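Grippers again, part two I think

Quick one before I lose the notes. Kettle's on, arm is parked, my back hurts from leaning over the worktop.

So the plan for November was to stop faffing with the old parallel jaws and try the two sets I'd bought properly, side by side, same arm, same wrist camera, same jobs. The two being the Sokinix soft fingers (yellow, bendy, black pads) and the Prestbridge hard jaws, which are bare metal and look like something off a lathe. Fukia controller for both. I did think about swapping the controller as well and then had a word with myself.

Cost, as people always ask. Sokinix set was 48 quid with postage. The Prestbridge was a fair bit more and I'm not writing it down here in case it gets read in this house.

Jobs so far: pegs, a sponge, tea towels, a roll of tape, and now cards in sleeves. Cards are the horrible one. Thin, slippery, flat against plastic, and the plastic is flat against more plastic. If a gripper can get hold of a card in a sleeve without dragging the whole holder about I'd call that a good gripper.

Fitting

Prestbridge first. Four bolts, on in no time, no complaints. The cable is too short by a hand's width so it pulls when the wrist goes right round. I've put an extension in. Extension is held with tape. It's fine.

Sokinix took all evening. The mount doesn't quite match my arm so I had to print a plate, then print it again with the holes in the right place. Then the fingers went on one notch out from each other and wouldn't meet at the tips, and I didn't spot it untill I'd run the whole calibration. Off again. On again. Once they're on right they close up nicely, a thin line down the middle and that's it.

Camera sits up by the wrist looking down past the fingers. With the hard jaws you get a lovely clear view as they're so narrow. The soft ones are fat. They eat the bottom of the picture, and I'd not really thought about how much that matters until I got to the cards, where everything you care about is right at the tips.

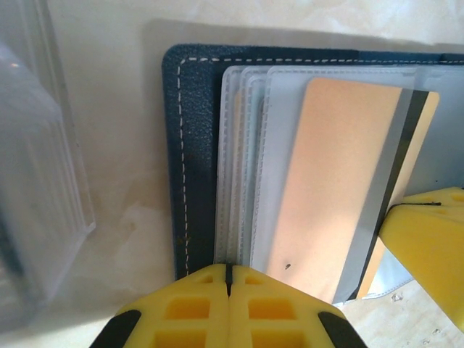
Card job, Sokinix fingers. Peach card in the top sleeve, blue holder, and a fair amount of yellow.

Card holder is a cheap one from the market, navy with white stitching. The clear pages fan out a bit when it's open, which I left alone on purpose. I could've pressed them flat and made it easy but then what's the point.

What I found, in no order:

Hard jaws are more exact. No question. Tell them where to go and they go there. But they have no give, so if I'm a hair too low they dig into the sleeve and shove the lot along the worktop. Did that loads. One sleeve has a proper crease in it now.

Soft fingers forgive you. Too low and they bend and slide, and mostly nothing bad happens. Too high and they just close on air, same as the others.

The pads are grippy on plastic. Almost too grippy. Twice they took the sleeve when I wanted the card. I wiped them with a damp cloth and it got worse, then dusted them with a bit of flour (don't) and it got better and then my wife saw the flour.

Glare is a pain. Shiny worktop, shiny sleeves, light over the cooker. The clear edges come and go depending on the angle and the software can't make up its mind where one sleeve stops and the next starts. Turned the cooker light off and used the lamp from the landing, that helped more than anything I did in code. Should really be on a matt board. I've got a matt board. It's in the loft.

Pattern on the worktop doesn't help either, all that cream and tan cloudy stuff. Edge finder thinks the veins are edges. Which they are, I suppose.

Numbers

Only rough but here they are. 293 tries at the card job over the last fortnight, both sets together, split as near to even as I could be bothered with. I haven't gone through all the recordings yet so I'm not giving a score for each. My feeling is soft ahead on cards, hard ahead on pegs and tape, sponge a draw, tea towels a disaster for both. Total for every job is over 1,075 and the log file is a mess, as I changed the column names half way through and didn't write down when.

Fukia box behaved apart from one thing. If you close the fingers slowly and stop part way, it forgets it stopped and carries on closing the next time it wakes up. Found that out with my thumb in the way. With the soft ones that's funny. With the Prestbridge it would not be. Now I send an open command at the start of every run and keep my hands out.

Oh and the force setting. Goes in steps, and the gap between the bottom step and the next one up is massive. Bottom step hardly holds a card. Next one bends it. For the hard jaws I ended up sticking thin foam on the inside, so they're not all that hard any more and it's a bit of a cheat. Leaving it on though.

Still to do

Matt board, see above.

Move the camera up and out a bit so the yellow fingers take up less room. Howlader do a bent bracket that might suit, need to measure first this time.

Try the cards with the holder turned the other way, so the seam side faces the fingers. I've got a hunch the soft tips could catch under the edge and lift it.

Rename the columns. Back up the log.

Also somebody asked last time whether I'd try suction. Yes, probaly, it's the obvious thing for flat cards and I know it is. But the pump is loud and the walls here are thin, so it'd have to be daytime only and I'm at work in the daytime.

Going to leave the soft set on for now, mostly so I don't have to do that mount again. Tea's gone cold. More when I've been up the loft.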